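Deadbolt only turns if I lean on the door

Asked by Arlo Yazzie, January 14, 2020

Front door of a 17-year-old house. Since September the deadbolt won't throw unless I put my shoulder into the door like a cop on television. With the door open it turns fine. I've used enough graphite to write a novel. Do I need a new lock? The Vastmont one I like is more than I want to spend.

Arlo Ostrowski

Keep your money. If it turns with the door open, the lock is fine and the bolt is missing its hole. Tighten the top hinge first. Swap one of the short screws for a three-inch one that reaches the stud, and the door may lift enough to quit arguing. If it still rubs, put lipstick on the end of the bolt, close up, turn it, and see where the mark lands on the strike plate. File that side. Go slow — metal doesn't grow back.

A heavy wooden door is harder on its hinges than a hollow one, so check all of them while the screwdriver is out.

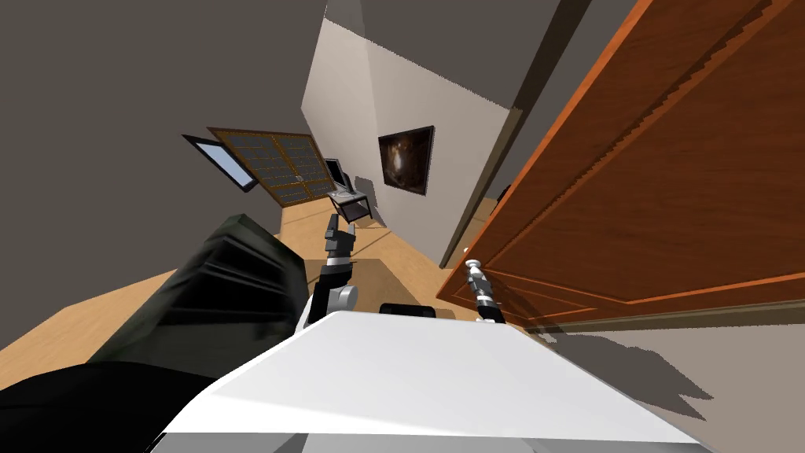
puvosberg503

Lipstick worked for me, but I had to move the whole plate down. Fill the old screw holes with toothpicks and wood glue first or the new screws will wander right back into them. Took me 14 minutes, plus an evening looking for the chisel.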